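**Do placemats need washing, or is that a myth put about by people with time?**

**saron_towpath** wrote:
My sister-in-law came for lunch and asked when I last washed the placemats. I have owned them for nine years. I said "recently", in the geological sense. They're woven, so they can't go in the machine. What do people do?

**gravyboat400** wrote:
Shake them out of the back door. The birds do the rest.

**Tamsin Mercado** wrote:
Please don't just shake them. Lukewarm water, a drop of washing-up liquid, soft brush, in the direction of the plait. Then dry flat, away from the radiator. I put one on a radiator in January and it now has the profile of a Pringle.

**gravyboat400** wrote:
A curved mat keeps the peas in.

**hiterska** wrote:
Disagree with Tamsin about the water. Plant fibre and water is how you get mildew. Hoover with the brush attachment, low suction, both sides. My mother did hers that way for decades and they outlived two tables.

**Tamsin Mercado** wrote:
Your mother presumably never served beetroot. A hoover won't shift a stain. I said damp, not drowned.

**hiterska** wrote:
You said lukewarm water and a brush. It's right there, four posts up or so.

**saron_towpath** wrote:
I've hoovered one and washed one, in the interests of peace. The hoover got a lentil out of mine. We haven't had lentils since we moved.

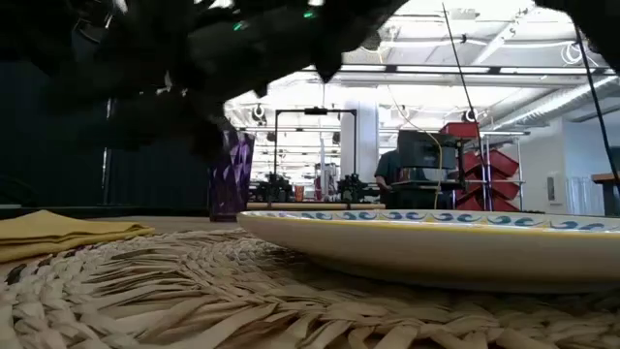

Anyway, I'm doing the other four on Saturday, by whichever method has won by then. Is bicarb any use on gravy?

**gravyboat400** wrote:
Leave the gravy. It's holding the thing together.

**Tamsin Mercado** wrote:
Bicarb is fine if you leave it on dry for an hour, then brush it off. Try a corner first.

**hiterska** wrote:
Mine are round.

**Tamsin Mercado** wrote:
Then try an edge, hiterska.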